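Best way to store bowls in a small rental kitchen?
Posted by Iman Abdelaziz, September 9, 2018
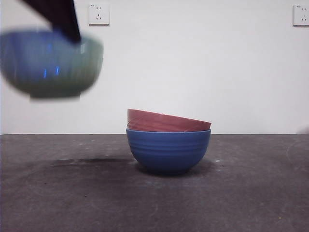 Green bowl, with the blue one in the stack on the table.

We moved into a 700 square foot apartment in August and the kitchen has one wall cabinet for all the dishes. The shelves inside are fixed. If I stack the bowls high enough to fit, I have to lift half of them out to get to the one I want. The lease says no new holes in the walls. I would like to keep it under $30. Does anyone have a setup that works?

onness_kitchen
Get a wire shelf riser, the kind with folding legs. It turns one shelf into two levels. Measure the inside height of the cabinet before you buy, and the depth too. Mine stuck out past the door by half an inch and I had to return it. Put the bowls you use every day on the bottom level and the rest on top. Sort by size first. Bowls of different shapes don't nest well, and you lose a lot of height that way. I paid nearly $30 for a pair, but one would probably do it for you.

Driltik
just own fewer bowls. we have 2 each and wash them

Kornosow59
The riser is a good answer. I'd add that a deep drawer works better than a cabinet if you have one. Move the pots up to the cabinet and put the bowls in the drawer, with a piece of non-slip liner under them. You see everything from the top and you aren't reaching over your head with something breakable. Check that the drawer slides can take the weight. In our last place they couldn't, and the front came off. Also ask your landlord about the fixed shelves. Ours had pins hidden under the paint, and he let us move them as long as we put them back when we left.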